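We use cookies to remember your preferences and to see which pages people read. By staying on this site you agree to this. OK

Getting the kitchen through a church supper (and cleaning up after)

I've been cooking in our fellowship hall kitchen for long enough that I've burned, flooded or lost just about everything in it, so when folks ask me for tips I have plenty! These are the ones I keep repeating, mostly for the monthly prayer supper and the big meal that breaks the fast in August. They work just as well at home if you have a crowd over after the service.

Start with the beans the night before. I know, I know, you've heard it. But I mean start them before evening prayer, with the salt already in the soaking water, and put the pot somewhere you'll trip over it. I once left a whole pot soaking in the side pantry and found it two days later by smell.

Communion linens first, then everything else. If you've got grape juice or wine on white cotton, don't let it sit through the sermon and lunch and the long talk in the parking lot. Run cold water through the back of the stain, then work in a little plain dish soap and leave it be for half an hour. If there's still a shadow, I lay it flat and pour very hot water over it from a kettle (stand back, please, I have the scar). Skip the bleach on anything embroidered. I went through two bottles of Kevum stain spray before I admitted that cold water was doing most of the work.

Candle wax is a different animal. Chill the cloth in the freezer, snap off what you can with the back of a butter knife, then iron the rest out between brown paper bags on low. Change the paper often. For wax on brass holders I just set them in a sink of hot water with an old towel on the bottom and wipe them down, and I pour that water off outside through a rag so the wax never gets near the drain. Our drain was 4 feet of solid candle at one point and the plumber was not gentle about it.

Now bread. If your congregation breaks one loaf together, bake it the afternoon before and let it cool all the way down before you wrap it. Warm bread in a bag gets a gummy crust and it tears badly in the hand. I use a little honey and a spoonful of oil so it stays soft overnight and doesn't throw crumbs down everyone's good clothes. For unleavened, roll it thinner than you think and prick it all over, and take it out while it's still pale!

About rice, which is where most of my mail comes from. Rinse it until the water is mostly clear, measure with the same cup every time, and once it's done leave the lid shut for ten minutes before you fluff it. If you're feeding a lot of people, two small batches an hour apart beat one giant one, and the second one comes out right as the last hymn ends (well, depending on who picked the hymn). Wash the inner pot with a soft sponge only. Somebody used the green scratchy side on ours and we had rice welded to the bottom all through Lent.

Those long serving tables get sticky no matter what you do. Wipe them with warm water and a splash of white vinegar, then again with plain water, and let them dry before the cloths go on. We have the folding kind from Wilamix with the stubborn hinges, and a rub of candle stub on the hinge fixed ours. I save all the stubs in a coffee can now.

Label your dishes. Masking tape on the bottom, family name in marker, and a second piece on the lid, as lids go missing faster than anything. Same goes for the good knife.

Coffee urn: run it with water and half a cup of vinegar every couple of months, then twice with plain water. Don't forget the little spigot, it unscrews. If the coffee tastes like a hymnal smells, it's the spigot.

And keep a roll of paper towels in the sanctuary itself, under the back pew. I've never regretted that one. We must go through around 1000 sheets a year, and I'd say half of them on spilled juice and the other half on people crying at baptisms, which is how it should be.

Last updated: August 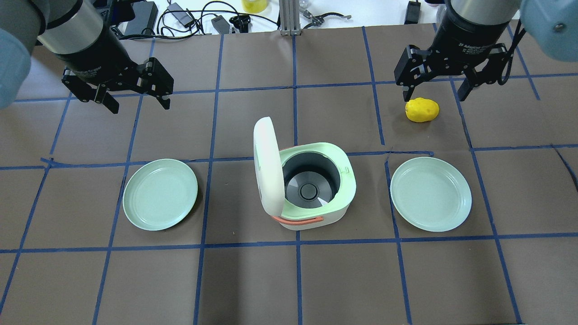
Fuentealba: We do the two batches too, but I start the second one during the closing prayer and just keep it on warm while people visit. It holds fine for an hour if you fluff it first and drape a clean dish towel over the bowl once it's out on the table. Also, the freezer trick got purple Advent wax out of my grandmother's altar cloth, so thank you for that. Does the honey bread work with half whole wheat?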